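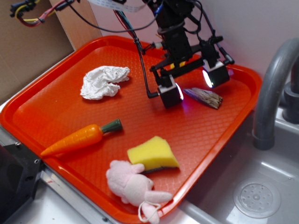

Item 1: orange tray with paper, carrot and piece of wood, by the sink

Clidia > Groups > Play Kitchen > Minutes
Search the minutes Go

Minutes of the play kitchen meeting, October

Present: Solène Fleury (chair), Hằng Lục, Bok-nam Jang, Cyril Penrose. Notes: Nga Nghiêm.
Apologies: none. The meeting was opened at 6 pm.

1. The orange tray
Bok-nam asked if the tray can stay beside the sink. Cyril finds it too big for the counter and would like it on the low shelf. Solène said that the raised rim is useful, as small things do not roll away. It was agreed that the tray stays until the next meeting.

We use cookies to remember your settings. Accept

2. What is kept in the tray
Hằng proposed that used paper goes in the bin at the end of each session. Agreed. The carrot and the rubber duck shall be kept. Bok-nam does not like the piece of wood, because its end is rough and a child can get a splinter. Cyril will sand it or bring another one. The sponge is for play only and must not be used for the real washing-up. The pink soft toy has a string loop, so Hằng suggested a hook for it. Solène will ask Skallideo for the price of 11 hooks.

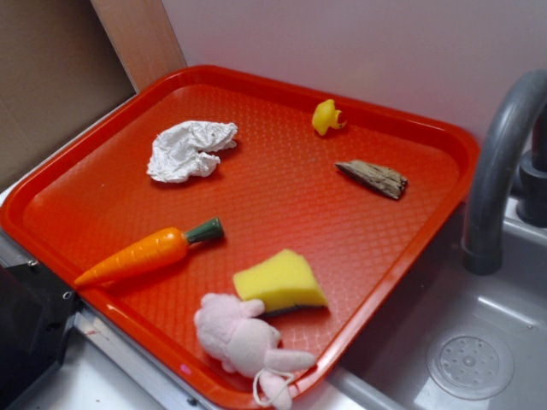
3. Money
There is 47 pounds left in the box. Two pounds were paid for paper towels. Nga keeps the receipt.

4. Any other business
Cyril asked for a second key to the cupboard. Solène will bring it.

The meeting was closed at 6.47 pm.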